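Pre-run software checklist, shelf picking stack, with my comments
Wastico mobile picker, Flaltudstead site
Filled in 2021-12-06

I've kept the same order as the November sheet so you can lay the two side by side. Each item gets a result and then whatever I felt like saying about it, which I know is supposed to be one line and never is. Sorry in advance to whoever has to paste these into the tracker!

Result key: OK, OK WITH NOTE, FIX BEFORE RUN, NOT CHECKED.

SECTION A. CONTROL

A1. Software stop halts base and arm from any state
Result: OK
I triggered it from idle, from driving, from mid-reach and from the recovery state, which is the one that used to ignore it. All clean. The recovery state now listens on the same topic as everything else (hooray), so the separate handler is gone and you can delete it from your local copy if you still have it.

A2. Hardware stop is reported correctly in the operator panel
Result: OK WITH NOTE
The panel goes red right away. When you release the button, though, it sits on "waiting" until you refresh the page. It's only the display, the controller knows perfectly well what's going on, but I don't love an operator looking at a stale status and guessing. Ticket is open.

A3. Speed limits loaded from site file and not from defaults
Result: FIX BEFORE RUN, then OK
Good thing I looked. The launch file was still pointing at the default limits, and the defaults are meant for the big open hall. I changed the path, restarted, and read the values back from the running node. Please do read them back from the node! Opening the file in an editor only tells you what's in the file.

A4. Arm slows down inside the shelf volume
Result: OK
Slowdown zone kicks in before the wrist crosses the front edge and lets go again on the way out. I ran it at 50 percent of site speed first and then at full.

A5. Watchdog timeout on lost joint data
Result: OK
Pulled the bridge process while the arm was moving in free space. It stopped within 3 control cycles, and the limit is 4, so we pass, but I'd like a bit more room there. Something to bring up with Gavrilă when they send the next driver build.

SECTION B. PERCEPTION

B1. Camera calibration current
Result: OK
Recalibrated this morning before I touched anything else. The old one was still within tolerance, I just sleep better.

B2. Shelf frame detected and matched to the model
Result: OK WITH NOTE
Wire shelving is a pain and always will be. The depth data goes straight through the gaps and you get bits of wall where you wanted shelf. The Pavomari filter fills most of it in, and the posts come through well enough to anchor the model. My note is that the model assumes all four posts are found. When a rear one drops out, it quietly reuses the last known position and doesn't say so. I want that in the log as a warning, since a rack on casters can absolutely have moved between one look and the next.

B3. Caster rack position check before each pick sequence
Result: FIX BEFORE RUN
Following on from B2. The check exists and it works, but it only ran once at startup. I've moved it to the start of every sequence. It costs us a little time and I really don't mind. If you're merging the planner branch, keep my version of that block.
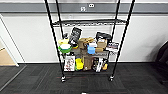 B4. Mixed items segmented as separate objects
Result: OK WITH NOTE
Cardboard boxes are where we lose points. Put a few tan ones together at odd angles and the segmenter is tempted to call the whole bunch one big lumpy box. I bumped up the edge weight and it now splits them most of the time, but "most of the time" isn't a sentence I like writing on a safety sheet. So for now, any segment larger than the biggest item in the catalog gets marked as not pickable. That means we'll skip a few things we could have grabbed. Fine by me.

B5. Stacked items flagged
Result: OK WITH NOTE
The rule is that if something rests on top of a target, the target is blocked until the upper thing has been moved. A small box on a cup is a good test for this, and so is any package leaning on its neighbor. Stacked was caught each time I tried it. Leaning is weaker. The planner only sees "touching" and has no idea which of the two is holding the other one up, so I've set leaning items to ask the operator. You'll get more pop-ups than you're used to, please don't turn them off!

B6. Dark items against dark wire
Result: OK WITH NOTE
Black bags and dark bottles come back with thin depth and ragged outlines. Confidence is low, which is right, and the threshold rejects them, also right. What I didn't like is that a rejected item disappeared from the collision map too. Rejected for picking should still mean "solid, don't hit it." I patched that today and tested the patch, and it's in the site branch only. Needs to go into main.

B7. Empty shelf level reported as empty
Result: OK
No ghost items on a bare wire level. This one failed in November with phantom objects all along the front lip, so I was pretty pleased.

B8. Background filtered out
Result: OK
Wall, outlet plates, doorway, all removed from the pick candidates. The wall stays in the collision map, as it should.

SECTION C. PLANNING

C1. Collision model includes posts, shelf surfaces and front lip
Result: OK
Posts are padded a bit more than the shelves. I left that alone.

C2. Items sticking out past a post are handled
Result: FIX BEFORE RUN, then OK
This was the find of the day for me. The planner clipped every object to the shelf volume, so any part of a package poking out past the front post just didn't exist for it. An approach from the side would have gone right through it. I took out the clipping, replanned the same approach, and the arm now swings wide. I've saved the before and after plans in the results folder and they're worth opening next to each other.

C3. Bottom shelf reach
Result: OK WITH NOTE
Reachable, but the elbow comes low and the planner has very few solutions to choose from. If it can't find one in time it should give up and say so, and it does. I'd keep the retry count where it is. Someone (me, a while ago) had raised it, and all that did was make the robot stand there thinking.

C4. Base won't drive with arm extended
Result: OK
Tried to trick it by sending a drive goal mid-reach. It refused, with a nice clear message.

C5. Floor zone around the rack
Result: OK WITH NOTE
Office chairs are the thing to watch. They roll into the zone and the costmap takes a moment to catch up, particularly with the legs. Keep chairs out of the zone by hand until the new obstacle layer is in. Small stuff lying on the carpet is below what the base laser can see, so walk the floor before you hit start.

SECTION D. TOOLING AND LOGS

D1. Replay of saved runs gives the same plans
Result: OK
I replayed 104 saved pick requests overnight against the new planner build. Same accept or reject decision on every one of them, once I'd fixed the random seed. Without the seed you'll see differences and waste an afternoon on it, ask me how I know.

D2. Logs record software version and config hash
Result: OK
Both are in the header now. Finally!

D3. Disk space for a full session
Result: OK WITH NOTE
Enough for today. The depth recordings eat the disk fast, so turn them off if you're only testing the base.

D4. Operator panel shows the reason for a skipped item
Result: NOT CHECKED
Ran out of time. The messages are written but I haven't gone through them on the panel itself.

D5. Rollback to previous build
Result: OK
Rolled back, started up, rolled forward again. You do have to restore the site limits by hand after a rollback, so go back and redo A3 if you ever do this for real.

STILL OPEN BEFORE UNATTENDED RUNS

Warning in the log when a rear post is reused from memory (B2).
Rejected items patch merged to main (B6).
Panel refresh after the hardware stop is released (A2).
Skip reasons on the panel (D4).

Attended runs are fine from my side with the site branch as it stands, operator at the panel, stop button in reach. I'll redo sections B and C in full once the merge is done, and I'm leaving my test configs in the site folder, so please don't tidy them away before then.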